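Wandcombe Community Help > Clubs and School Projects

Simulated arm picks fine in practice, misses the box in our graded runs

Posted by Tavion Brannigan — 1/20/23
6 comments · 2 shares

I'm in a student robotics club and we're doing the tabletop project this term. We have an arm in simulation that has to pick up a box standing on a table and set it down on the other side. We're using the Forkametti scene files that came with the course pack.

When I run the pick by hand, stepping through the waypoints, it works. When the script runs the whole thing for grading, one finger clips the box on the way in and knocks it over. It doesn't happen every time. I logged 1411 runs over the break and almost 3000 lines of contact warnings came out, mostly from the right finger.

Things I've tried: slower approach, wider opening, more friction on the finger pads. The slower approach helped a little. Friction did nothing, which I guess makes sense if the box is getting hit before the fingers close. The box start position is randomized a bit and so is its rotation. I read both from the scene at the start of the run.

Our next check-in is in March and I'd like to have this sorted before then. Any ideas on where to look?

Kuo-hua Yu
14 found this helpful

Check when you read the box pose. You say it's at the start of the run. In the scene files I've used, objects get dropped a tiny distance onto the table and take a moment to settle, and a tall box can turn slightly when it lands. If you read the pose before that, your target is old by the time the arm gets there. When you step by hand you're giving it plenty of time without meaning to.

Wait until the velocity of the box is near zero, then read it. Read it again at the pre-grasp point. If the two numbers differ you've found at least part of it.

Also print the rotation and compare it to your gripper rotation. With a rectangular box you want the fingers parallel to two of the faces. If you're off by a few degrees, one corner sticks out toward one finger, and that would fit with most of your warnings being on the same side.

Mei-kuen Lam
1 found this helpful

had the same thing last year, we reinstalled and it went away. might have been a different version though

Shih-chieh Shek
9 found this helpful

Kuo-hua's answer is where I'd start, but look at your approach path too. I help with the Trirden class and we see this mistake in most student scripts.

If you go from the home position straight to the grasp pose, the planner moves all the joints together and the gripper swings in on an arc. It ends up in the right place but gets there sideways. Add a waypoint directly back from the box along the gripper's own axis, stop there, then move in on a straight line. Keep the fingers fully open until the line is finished.

Put a camera on the wrist if your scene allows it. The side view hides this kind of error. A wide lens bends everything, so don't measure from it, but it's good enough to compare the gap on one side of the box with the gap on the other. Save a still at the pre-grasp point and another just before the close command, for every run. Then sort the failed runs into one folder and flip through them. We found our offset that way in an afternoon — it was a wrist angle somebody had typed in by hand.

A wrist view just before closing is the one to judge by, and it's worth knowing what to look for before you go through a whole folder. Check that the box is upright and sits in the middle of the opening, like the tall beige one with the green top, with a finger standing off to each side. Don't use the shadow on the table to decide whether you're centered, as it moves with the light and the arm. If your own stills look like this and the box still goes over, the trouble is in the close command or the contact settings, and you can leave the path alone.
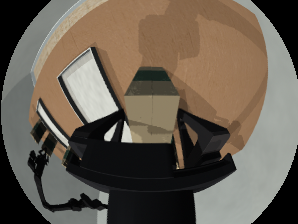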